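Wendholm Rooms: progress report to the Plasetti Fund
June. By Shamim Bajwa

I hope you will forgive a longish letter, because there is a good deal to tell you, and most of it is cheerful. When you awarded us 1,000 pounds to make our rooms tidier and kinder to use, I think we all pictured new cupboards. What we have spent most of our time on so far is the small stuff: the cups, the sweet papers and the half-finished drinks that gather wherever people sit down for a chat.

The corner table was the place everybody mentioned when we asked. It is handy for the socket, so people settle there, and things settle there with them. We have made it the first stop on the new end-of-day round, which begins at 8 in the evening and goes from surface to surface until the lot is clear.

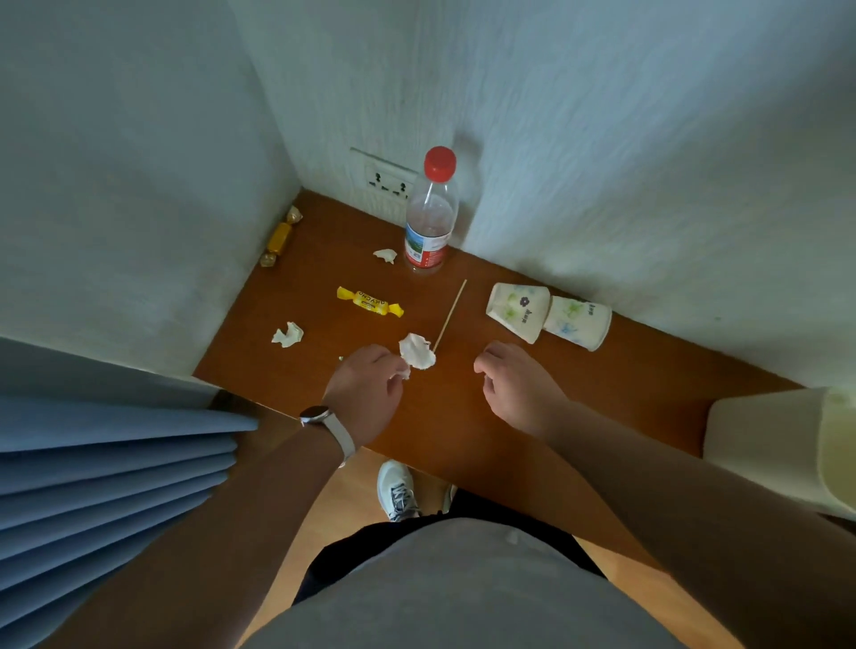

The corner table, with paper cups, tissues and sweets waiting to be gathered up.

We bought our tidying boxes through Pudik, and I must say they were very patient with my changing the order twice! They are plain plastic, light enough to carry in one hand, and we have spent 60 pounds on them altogether. I had wanted bigger ones (Jugah, our sister house, uses great deep crates) but the smaller size has won me over.

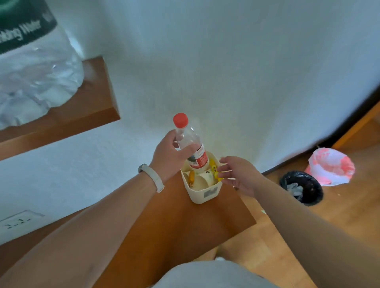
Our thinking on the round has changed a bit since my last letter to you. At first we asked people to sort everything as they went, and it was slow, and one or two of the newer helpers found it rather a fuss. Now it all goes into the box together, so a bottle with its red cap still on can stand in beside the snack packets, and the sorting is left for the end. I do still want to look at the drinks bottles, as I would like them emptied at the sink first, and that habit is taking a while to catch on.

We have also had 40 replies to our little questionnaire, which pleased me no end. Most people said the rooms felt calmer in the mornings. Several asked for more hooks, and one asked for a piano, which I pass on to you without comment.

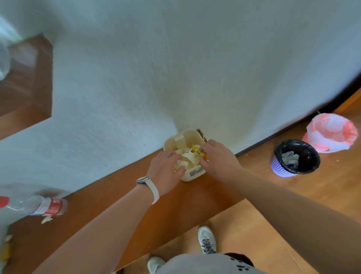
Cups and wrappers pressed down into one of the boxes.

Still to come are the labels for the shelves and a second go at the rota, which has a gap on Wednesday evenings. I will send the receipts with the next letter, and you are very welcome to visit before then if you are passing. The kettle is generally on.

With warm thanks from all of us,
Shamim Bajwa

Related items
Wendholm Rooms: opening times
What the questionnaire told us
A visit to Jugah
How the Plasetti Fund supports shared spaces

This site uses cookies to remember your settings. Accept / Manage choices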